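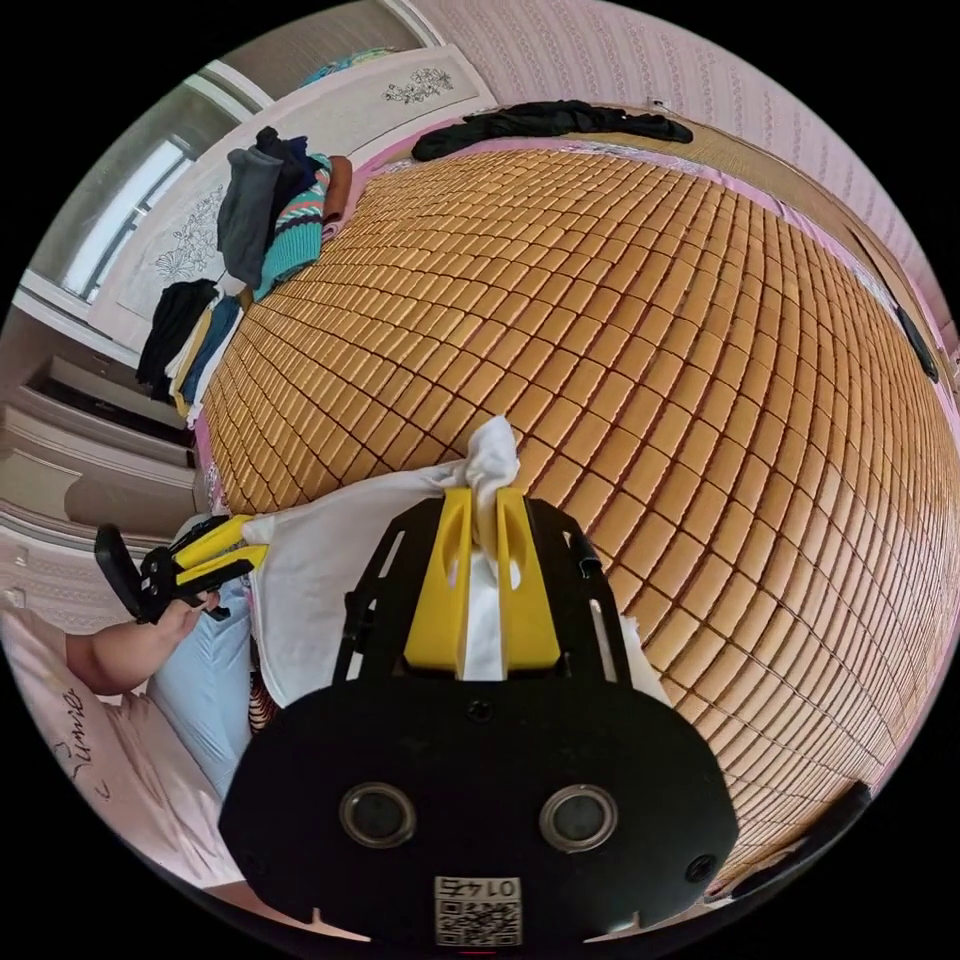 Day four of the Cliltard folding method and I have doubts. The claim is that every piece of cloth in the house can be folded in 40 seconds. Every piece. Sure.

The plain white cloth took me three tries. One corner always bunches up into a knot, and the guide has one line on that: "smooth gently." Thanks.

It also says to fold on a firm surface. The mat on my bed is as firm as it gets – all those little tiles – and thin cloth still slides around on it.

Sweaters, fine. The teal zigzag one folded okay. But a sweater folds okay for anybody, so I'm not giving Cliltard credit for that.

There are 73 pages in this thing. Fitted sheets get half of one.

Someone asked if the Onsri drawer dividers are worth adding. I'd wait. My pile still lives on the bed.

Trying the black stuff on Monday. Not hopeful.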